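Clean the finger pads before you touch the program

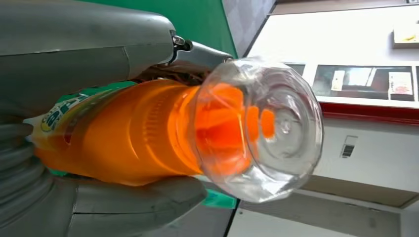

Why I start with the pads

At Ludetti we have one cell that handles bottles, and when it drops one, people open the program first. I think this is a mistake. In January I changed the grip force 4 times in one shift, and the fault was only dust on the pads. Now I wipe both fingers every 390 cycles and check the hinge joint by hand. It takes 5 minutes. My colleagues find this too careful, but a wrong setting costs us much more time.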